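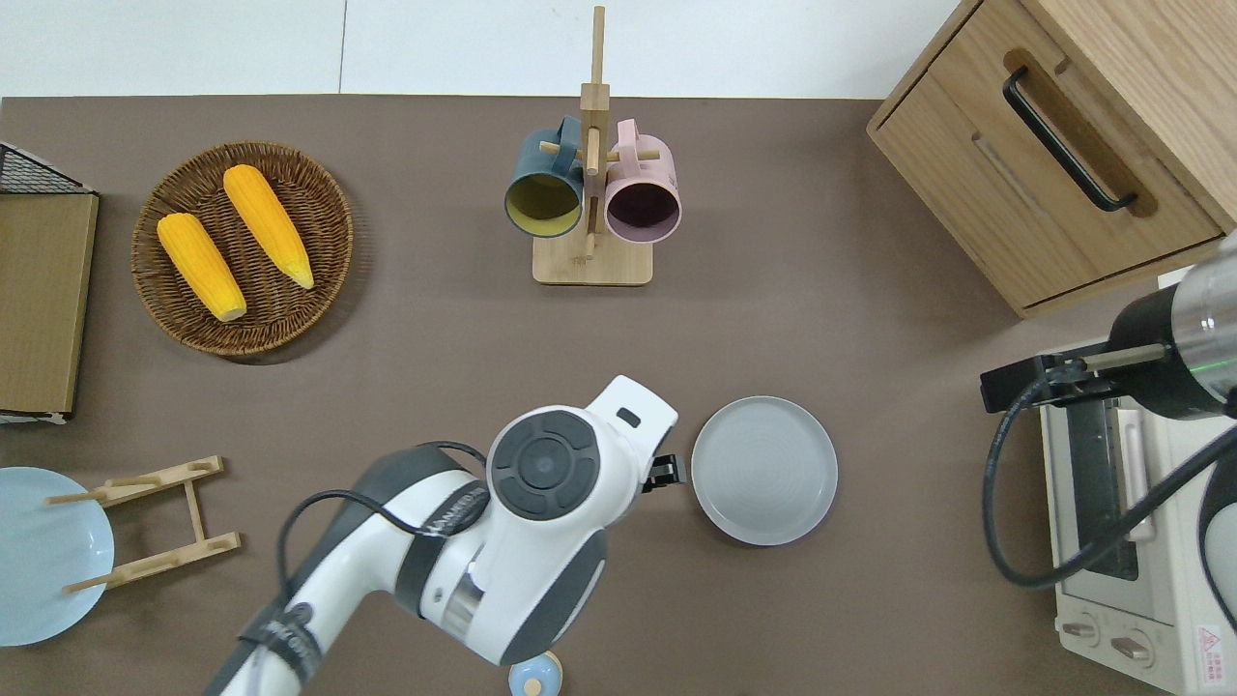 Somard workshop, back bench - October

Started late today, the coffee took an age and then I got talking with Duarte about the shelf brackets, so this entry is going to ramble a little. Sorry to whoever reads it after me!

The job this week is still the kitchen corner for the Chraibi display, and I am trying to settle what lives on the counter and what goes away. I keep changing my mind about the mug tree. Yesterday I was all for hanging it up on the wall and saving the space, and this morning I came in and liked it so much at the back of the table, with the teal mug on one side and the pink one on the other, that I have left it there. The teal is yellow inside and the pink is a dark maroon inside, and hung with their mouths down you get a bit of both colors from the front. Duarte thinks two mugs on a tree with pegs to spare looks stingy. I think a full tree is a nuisance to use - you always want the mug behind the other mug - but I'll try four tomorrow and see how it feels.

The corn basket is the thing I am happiest with. I had the two ears in a bowl before and they kept rolling up against each other in the middle, and they looked like something left over from lunch. In the round wicker one they lie side by side on a slant and you notice the weave, the way it goes around and around in that tight spiral. I would like to find a second basket from the same maker, a size up, for bread. The Camo catalog lists one at 54 and another at 62, but I can't tell from the page if those are the same weave, so I need to call and ask before anybody orders. (Item number for the smaller one is 846, writing it here so I don't lose the sticky note again.)

Plates: the light gray one stays. I put it beside the white one from the old set for a good while and the white was too hard against the brown top. Gray is softer, and the raised rim is just enough to keep a slice of toast where you put it. Still to decide if it gets a cloth under it. My grandmother would never have put a plate on a bare table and I can feel her looking at me every time I do it.

The oak cabinet can stay in the right corner for now. The long black handle is handsome and easy to get hold of with a full hand, and I want the napkins and the small spoons to go in that drawer so a person can reach them from the plate without getting up. I measured for dividers before lunch and then wrote the numbers on a piece of cardboard that went out with the recycling, so I'll be measuring again.

Wire basket on the left, undecided. Black is a lot of black next to the wicker. Duarte would keep it for onions and he may well be right, he cooks a good deal more than I do.

Budget note: nearly 2,000 left on the Brondidine line, and that has to cover the lamp as well, so no more mugs bought on impulse by me.

For next time - try the four mugs, call about the baskets, borrow the blue cloth from upstairs and look at everything again in the late afternoon with the big light off. The corn will need replacing before the display opens if we go with fresh. I'd rather have fresh.

Last updated: October

This site uses cookies to remember your preferences. By continuing to browse you accept their use. Accept | Manage settings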